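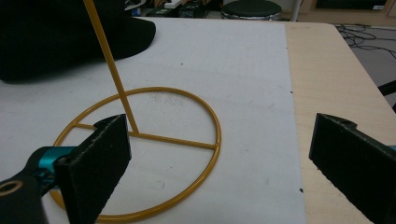

How do I clean a yellow metal stand with a ring base without dulling the paint?

Posted in Home Care > Metal and Painted Finishes

I have a stand made of thin rod, painted a glossy mustard yellow. The bottom is a flat ring with a bar across the inside, and one upright comes off the bar. It lived in a hallway next to the shoe rack and the base has picked up a gray film, mostly near the welds. The finish still looks good and I don't want to ruin it.

I have it on the table now with a white sheet under it. Two things I want to know:

Can I use regular dish soap, or is there something in it that takes the shine off?

The base used to rock a little on the tile floor. Is that something I can fix at home, or is the ring bent for good?

I already have a bottle of Zaro spray cleaner but the label only talks about countertops and sinks. I paid 27 dollars for the stand in September, so I'm not going to spend a lot on it.

Posted by tablecorner
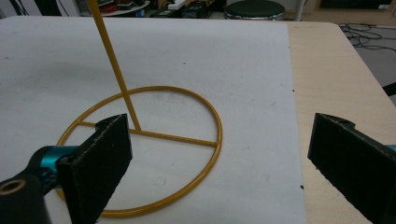 Page last changed: March 31, 2020

Dish soap is fine. I clean painted rod furniture all the time and have never had soap hurt the gloss. What hurts it is scrubbing. Don't use the green side of a sponge, don't use powder, and don't use anything with bleach in it.

How I do it:

Put a few drops of soap in a bowl of lukewarm water. Dip a soft cotton cloth and wring it out well. Wipe the upright first, top to bottom, then go around the ring. Turn the cloth when it looks gray.

For the spots where the bar meets the ring, and where the upright meets the bar, use an old soft toothbrush. Dirt sits in the weld and a cloth won't reach it. Go easy there — paint is often thinner over a weld, and if it chips you can get rust.

Wipe again with plain water and dry it right away, the underside of the ring too. Leave it on its side for 30 minutes before you put it back on the floor.

I would skip the spray. I don't know the Zaro one, but if the label doesn't mention painted metal I'd leave it under the sink.

Keep the white sheet under it while you work. If yellow comes off on the sheet, stop and let us know.

Posted by Mopbucket37

About the rocking. Check the floor before you blame the stand. Tile is hardly ever flat. Set the ring on a table you trust and press on it at 4 points, like the corners of a square. If it stays still, the ring is flat and the floor is the problem. Stick-on felt dots on the underside will fix that. I use the Brivton ones, but any thin felt will do.

If it rocks on the table too, the ring is a little twisted. You can sometimes press thin rod back by hand. Put a folded towel under the low side and lean on the high side, a little at a time, then check again. Don't hold it by the upright when you do this. You would be putting all the force on one weld. 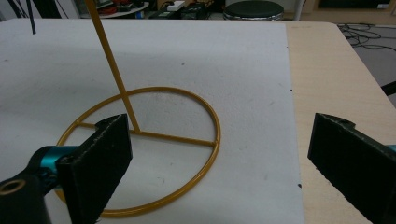

Other replies

soap and water, same as the first answer. I put car wax on mine after (Buschmann, the paste kind) and the dust wipes off easier now. Only a thin coat, and buff it with a dry cloth. Don't wax the bottom of the ring or it will slide on tile.

Posted by gatepost_r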